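Um braço na copa, e o que mudou na minha semana

Escrevo isto à pressa, no intervalo, com o café a arrefecer ao lado do teclado. Há semanas que me pedem um texto sobre "os robôs lá do trabalho" e eu vou adiando. Pronto, hoje sai. Sem revisão.

Para quem chega agora: trabalho no apoio às copas da Worton, no edifício de Gardale. Somos 20 na equipa. Arrumar, limpar bancadas, repor papel, lavar loiça, devolver às secretárias o que as pessoas largam por todo o lado. São 628 postos de trabalho no edifício e toda a gente come. Façam as contas às tigelas.

Em novembro disseram-nos que a arrumação das bancadas ia ser automatizada. Reunião de 20 minutos, slides, perguntas no fim. Ninguém perguntou nada. As perguntas vieram depois, no vestiário, como sempre.

O que nos disseram

O sistema chama-se Nallident e quem o monta é a Szulc. Primeiro tudo em simulação, depois 2 copas a sério, depois logo se vê. O "logo se vê" é meu, no slide estava "faseamento a definir".

Não há despedimentos previstos. Está escrito na acta. Também não há contratações previstas, e isso já não estava escrito em lado nenhum, tivemos de perguntar. Quem sair não é substituído, pelo menos para já. É assim que estas coisas encolhem, devagarinho.

O meu trabalho agora

Passei duas manhãs por semana para o lado da simulação. Sento-me com o pessoal da Szulc e vejo o braço mexer em coisas numa bancada que não existe. Digo o que está mal. Eles tomam nota. Parece pouco, mas ao fim da manhã saio mais cansada do que se tivesse esfregado a copa toda – é outro cansaço, de olhos e de cabeça.

A primeira coisa que disse foi sobre a tralha. Uma bancada de copa nunca tem só loiça. Tem rolo de papel, cartões, facas que alguém usou para o bolo e deixou ficar. Eles ouviram, e ainda bem. Nas cenas que vejo agora a bancada já está mais parecida com a vida: mármore em vez de branco liso, o rolo deitado, uma faca junto à ponta, um cartão de crédito azul pousado ali no meio como se o dono tivesse ido só atender o telefone. E o braço com a garra metida na tigela, a segurar uma coisinha escura com amarelo na borda. 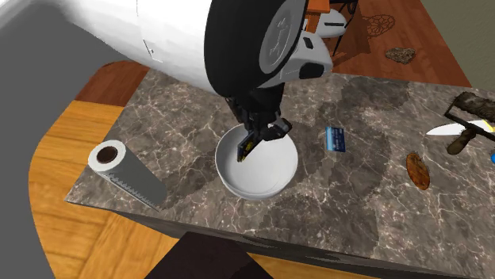

O que me preocupa

O cartão, por exemplo. Eu, se vejo um cartão na bancada, pego nele e vou à recepção. Ou conheço a pessoa e levo-lho. O que faz uma máquina com um cartão? Para que lado o arruma? Perguntei e a resposta foi que "objectos pessoais são uma categoria à parte". Está bem, mas quem decide o que é pessoal? Uma caneca lascada é lixo ou é a caneca que alguém trouxe de casa há anos? Eu sei quais são. Isso não vem em manual nenhum e agora querem que eu o escreva numa folha de cálculo.

E as facas. Já pedi por escrito que, nas copas a sério, faca fica para nós. Ainda não tive resposta.

O que melhorou, para ser justa

As costas, talvez, nas manhãs em que estou sentada. E pela primeira vez alguém me pergunta como é que se faz o meu trabalho e fica à espera da resposta. Uma colega diz que estamos a ensinar quem nos vai tirar o lugar. Pode ser. Outra já pediu para fazer a formação da Szulc e quer passar para a manutenção. Cada uma com a sua, e continuamos a almoçar juntas.

Pedimos três coisas à chefia: que as horas de simulação contem para a categoria, que a formação seja dentro do horário e que nos mostrem as copas piloto antes de abrirem. À primeira disseram que sim. As outras estão "em análize" (foi assim que veio no email, juro).

Tenho de ir, são quase onze e a copa do segundo piso deve estar bonita. Quando houver resposta sobre as facas ponho aqui. Se alguém desse lado já passou por isto noutra empresa, deixem comentario, leio todos, mesmo que demore a responder.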